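Vehicle Studies > Chassis and Tires > Working Papers > Section 4

Search this collection Enter title, author or keyword Go Advanced

4. Toe drift after lowering springs are fitted

4.1 Cars and readings

The readings used in this section come from the alignment shop at Granura. Every car was a front-wheel-drive hatchback that came in on its original springs and left on a shorter set. The shop set toe to the maker's middle value on the day the springs went in, and each owner agreed to bring the car back for checks over the next year. Camber was left wherever it ended up, as most of these cars have no factory adjustment for it at the front.

In total 200 cars took part. Between them they gave 3438 wheel readings, of which 3411 were kept. Readings were dropped when the car had hit a curb between visits and the owner said so, or when a tie rod had been replaced and the shop sheet did not say on which side.

A reading is one wheel on one visit. Toe and camber were taken together, with the tank at least half full and no one in the car. Tire pressures were set before the car went on the rack. We did not ask owners to keep to one brand of tire, and many changed tires partway through. Tread depth is treated separately in Section 5 for that reason.

4.2 Settling of the springs

A new spring loses a little height in its first weeks. On a strut front end the lower arm swings up as the car drops, and the tie rod swings with it on a slightly different arc. The wheel then points a little more in or out than it did on the rack. On the cars in this study the steering rack sits behind the axle line, and the usual change was toward toe-out.

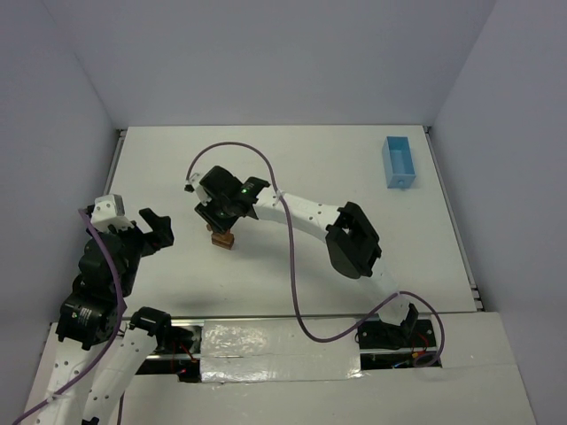 Grosden, Tue 27 August

Figure 2. Two robot arms over a white tabletop, with a small wooden block and a light blue open box.

Most of the change in toe had taken place by the first return visit. After that the front readings moved very little from one visit to the next, and what movement there was went in both directions. We take this later movement to be rack error and normal wear in the bushings. Rear toe hardly changed at all, as would be expected with a beam axle.

Camber followed the same pattern – a small early gain in negative camber, then a flat line. The two front wheels did not always gain the same amount. Where they differed, the driver's side was more often the lower one, and the difference was still there at the last visit. Driver weight is the likely cause, but the shop sheets do not record it and we can't test the idea here.

4.3 Cars that had rubbing

Owners were asked at each visit whether the tires touched the fender lip or the liner. Rubbing at full steering lock was reported more often than rubbing over bumps. Wheel offset mattered more than spring height in these reports. Cars on wheels with the factory offset seldom rubbed, even on the shortest springs, while cars with spacers did so on quite mild ones.

Several owners had the fender lip rolled during the year. Their later answers were kept but marked, and they are left out of the comparison in Table 2. Liner contact was left in, since rolling the lip does not affect it.

4.4 Limits of the data

All the cars were set up in one shop on one rack. The Zepeda rack reads toe at each wheel on its own, and a fault in one head would show up as a steady shift on that side. The heads were checked against the Tokero bar in October and no shift was found, but we have no check from before that month.

Owners who come back on time may also be the ones who drive gently and avoid bad roads. If so, the drift given here is on the low side for cars in general use. A shop following these results should still book a second toe check once the springs have settled – the fixed camber is less of a concern for tire life than toe left out of range.

Related items
Section 3: Ride height measurement on strut suspensions
Section 5: Inner edge wear and tread depth
Spacers, offset and wheel bearing load
Bump steer on lowered hatchbacks
Rack calibration notes, Granura shop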